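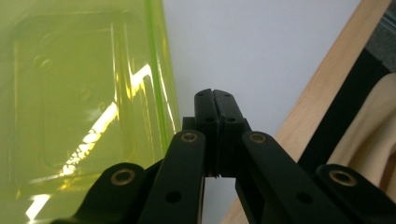
**How does a robot learn to pick up a box?**

A robot can learn by studying many recordings of people doing the same job. Each recording shows the robot what a good grip looks like and which way the fingers should move next.

## Learning from people

The Edorel study at the Segers Institute set out to teach a robot to handle things found in an ordinary kitchen. People carried out the work first, using grippers held in the hand. A gripper is a tool with two fingers that close together, much as your thumb and first finger do when you pick up a pencil.

A small camera travels with each gripper, so it records the work from very close by. A computer then looks through the recordings and searches for patterns. This way of teaching is called *learning from demonstration*.

The study used 2000 recordings, made by 8 people. Kam-wah Lam, who led the work, asked them not to hurry and not to worry about small mistakes.

## Why see-through boxes are difficult

Some kitchen boxes are made of clear or tinted plastic. Light passes through them and also bounces off them, and the bright patches move whenever the camera moves. A computer may mistake a bright patch for an edge — or miss the real edge altogether. 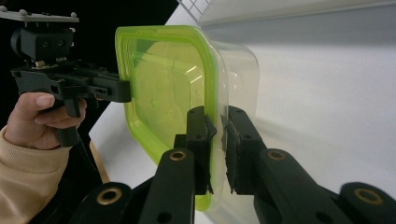 A box with a coloured rim gives the computer something steadier to follow. The team therefore wanted to know whether the robot was using the rim to find its way. They tested it with two kinds of box, one with a coloured rim and one that was clear all over.

## What the study found

The robot tried to pick up each kind of box 119 times. It managed 112 of the boxes with a coloured rim, but only 74 of the clear ones. The results were published in March 2018.

The team then added more recordings of clear boxes and taught the robot again. It improved, although it still did better when there was a rim to follow.

## Try it yourself

Ask a grown-up for a clear plastic box and a torch. Shine the torch on the box and move your head slowly from side to side. Watch the bright patches and draw where they go.

## Words to know

**Gripper** — a tool with fingers for holding things.

**Demonstration** — showing somebody how a job is done.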